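Notebook, Brukham workshop — lime plaster trials, November

Started 8.15. Wim Peeters had already brought the sand up from the store, so I got straight on with sieving. We are still after a base coat for the north wall at Parndale that doesn't craze along the old lath line. Last month's panels all crazed in the same place, a hand's width below the top batten, and I'm fairly sure now that the sand was too fine and the suction too high.

Sand from Hoekstra is sharper than what we had. Left very little in the pan under the finest sieve. Squeezed a handful and it fell apart when I opened my fingers. Noted the bag number, 2787, in case we want the same again.

Mix for the morning: lime putty from the older tub, Hoekstra sand, goat hair teased out by hand. Nele Jansen thinks I put the hair in too early and that it balls up in the mixer. So for panel B it went in at the very end, a pinch at a time. Slower, but I found only one clump and picked it out.
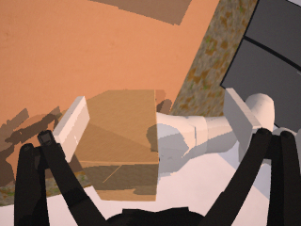 Panels A and B

A is the old method, hair in early. B has the hair in last. Both on sawn laths, wetted the evening before and again just ahead of the first coat. 1000 g of wet mix put by from each batch in lidded tubs, labelled, on the bottom shelf. Please don't use these for patching.

A went on stiff and dragged under the float. B was easier, with better keys behind the laths as far as I could tell with the torch. Scratched both with the three-point scratcher once they would take a thumb without denting much. Damp hessian over the top, door shut, heater off. Whoever is in last, please leave the heater off. It was on when I came in this morning and the edge of the old test piece had lifted.
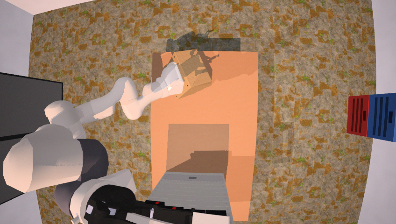 Page last changed: November, 16.40, by Roos

Floor Kramer rang from Parndale after lunch. The damp reading by the chimney breast is down but she doesn't trust the meter, and neither do I on lime. She'll cut a small plug out and weigh it, dry it, weigh it again. Until we have that I don't want to order the putty from Morel.

Had a look at the old crazed panels with Arnout Groen while the mixer was soaking. He tapped along them and marked the hollow places in chalk. The hollows follow the cracks closely on the left-hand one and hardly at all on the other — so suction may only be half the story. He wants to try wider gaps between the laths. Worth a panel.

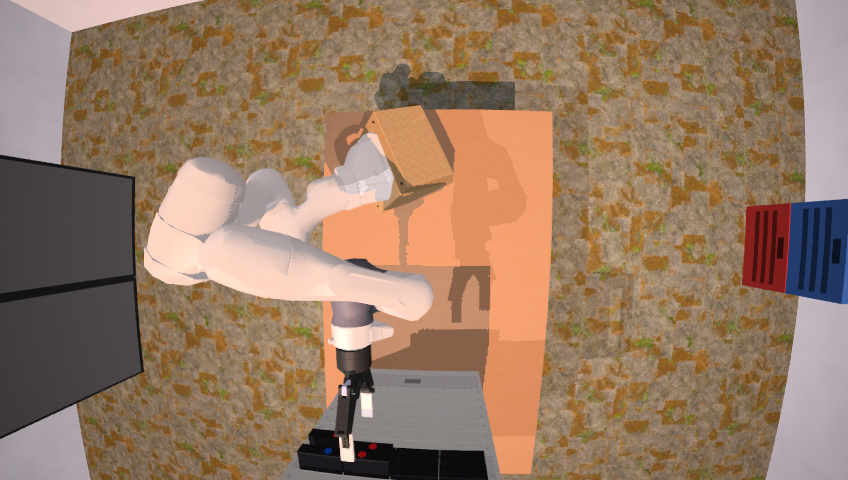

Can the second coat go on as soon as the scratch coat feels hard?
Leave it until the shrinkage cracks have stopped growing, then damp it down and go on. Hard to the touch only tells you about the skin.

Cleaned down at four. The mixer paddle has a loose collar, tightened for now, wants a new grub screw. Tub lids are splitting as well.

To do next:
Panel C, wider lath gaps, same mix as B.
Check A and B under the hessian first thing, mist if pale at the edges. 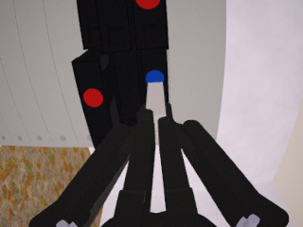 Ask Floor for the plug weights before anything is ordered.
Find the coarse sieve. Wim had it last, he thinks it went to Parndale in the van with the hawks.

Roos Van Leeuwen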